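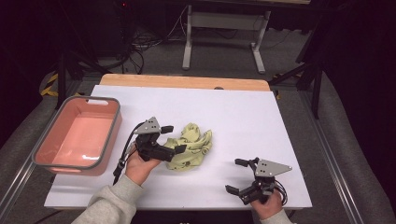 *Cesto cor-de-rosa e pano amarelo-esverdeado, sobre o tampo branco.*

# Como montar uma linha do tempo de história que dê mesmo para estudar

Dou explicações de história há uns bons anos e a pergunta que mais me fazem em dezembro é sempre a mesma: como é que decoro isto tudo? Eu não decoro, faço linhas do tempo (e adoro fazê-las, confesso!). Vou usar como tema a Revolução Francesa, mas o método serve para qualquer matéria.

## O que precisas

- uma tira de papel com 90 cm
- lápis, borracha e duas canetas de cores diferentes
- o manual e os teus apontamentos

## 1. Escolhe o princípio e o fim

Parece a parte fácil e é onde quase toda a gente se espalha. Eu começo em 1789, com a reunião dos Estados Gerais, e acabo em 1799, com o golpe do 18 de Brumário. Dez anos, portanto. Se quiseres meter as causas, deixa um bocado de papel à esquerda e escreve lá as dívidas da Coroa e as más colheitas, sem escala nenhuma.

## 2. Marca a escala

Com 90 cm de papel, reservo 30 para as causas e fico com 60 para os dez anos. Dá 6 cm por ano. Faz os traços a lápis - vais enganar-te pelo menos uma vez, eu engano-me sempre.

## 3. Põe primeiro os acontecimentos grandes

Tomada da Bastilha (julho de 1789), fuga do rei para Varennes (junho de 1791), proclamação da República (setembro de 1792), execução de Luís XVI (janeiro de 1793), queda de Robespierre (julho de 1794). Só depois destes é que entram os outros. Os anos de 1792 a 1794 enchem-se num instante, por isso escreve pequenino e usa a parte de cima e a de baixo da linha.

## 4. Separa por cores

Uma cor para o que se passa dentro de França, outra para as guerras com os vizinhos. A Mariama Darko, que estudou comigo, usava uma terceira para a economia. Experimentei e fiquei com uma salada, mas se te ajudar, força!

## 5. Liga com setas

A guerra com a Áustria começa em abril de 1792 e a monarquia cai em agosto. Desenha a seta e escreve por cima, em poucas palavras, o que liga uma coisa à outra. Se não conseguires escrever nada, volta ao manual.

## 6. Conta a história em voz alta

Tapa metade da tira e conta o resto. Depois troca. Eu faço isto às voltas na cozinha, com a tira colada na porta do frigorífico.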